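Skarkilby Veterans' Workshop

The Skarkilby Veterans' Workshop is a day centre for former soldiers and their families, and I've been keeping this page about it since my own first visit, so forgive me if I ramble a bit (I do love the place!).

Origins

It was started by Edeltraud Fröhlich, an army nurse who came home with a bad back and no idea what to do with her mornings. She rented two rooms above the old Grurkis bakery and put a kettle in one of them. Within a year she had 13 regulars, and by the time I turned up it was almost 142, counting partners and grown-up children.

What goes on there

Mostly talking, if I'm truthful, but there's also woodwork, help with pension forms and a mending table on Wednesdays. Nele Martens runs the forms desk and has got me through 11 pages of disability paperwork without either of us crying. The mending started small and now has its own waiting list – shirts, kit bags, the odd regimental tie.
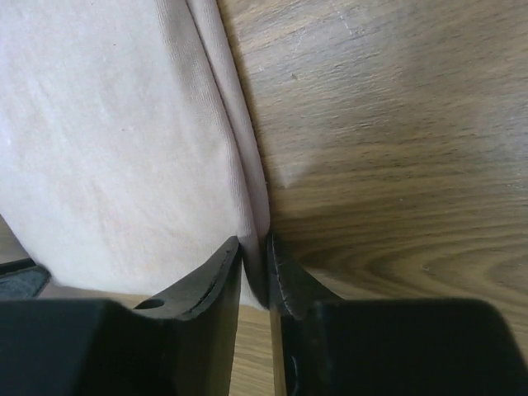
The Barrera Room

Named after the street it looks out on, this is the quiet room. No phones, no telly, and you can sit there all afternoon if you like. The Wirkeck branch has copied the idea, though theirs only opens in September, when the hall is free.

See also

Wirkeck branch
Skarkilby memorial garden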